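Unit 11: buying in, or building it. Product review, the Tinex bench kit

Notes from the October session, tidied a bit. Slides are with Ilse Thiele if you missed it.

What Tinex sells (their offer sheet, item 2303):
- arm + two-finger gripper, wrist camera, one fixed camera
- parts plate, so the robot always finds drive, CPU, memory and card in the same spots
- Grube software, one seat. Second seat extra, ask first!!
- 2 days of setup on site

Task they pitch it for: PC refurb, parts in and out of used desktops. Rimemel makes a rival kit, cheaper, no wrist camera. Compare both for the homework.

Points from discussion
Fixture matters more than the arm. Sabina Khan's point, write it down. Loose parts = vision problem, parts in slots = mostly a repeat-position problem. Much easyer.
Memory is the hard one. Thin part, long slot, small tilt and it jams. Ask the vendor for force limits, not just accuracy.
Cables in the case: offer says nothing. Ask.
Support line is 445 a month, not in the headline price.

Wrist view, then fixed camera:

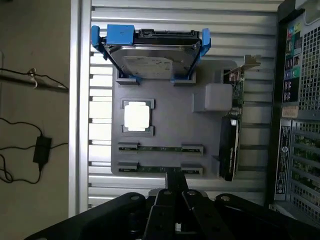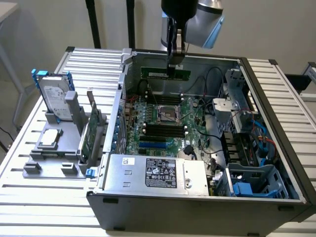 Homework: one page, would you sign? List what the offer leaves out and teh questions you'd send back. Groups as before, hand in to Michalis Spanos by noon.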